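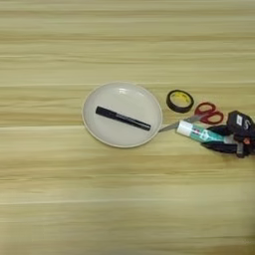

Open day, 18/12/2021
Prepared for Mendes by Aino Keskinen, Tradent

The tabletop demo ran to 12 visitors, 2 of whom had come for the coffee. The task was desk clutter: plate, tape, scissors, glue stick, marker. Nothing heroic, which is what we asked for in the grant.

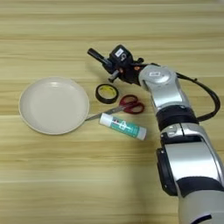
Estum sent five people and plenty of opinions, mostly on speed. The arm is slow - we said so in the invitation. Four of them want a second visit in January.
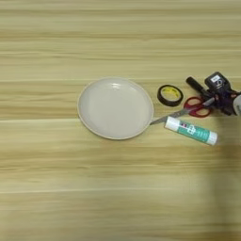 Spending is within plan. Still open: the Trultska license, and a louder answer to "could my nephew do this?"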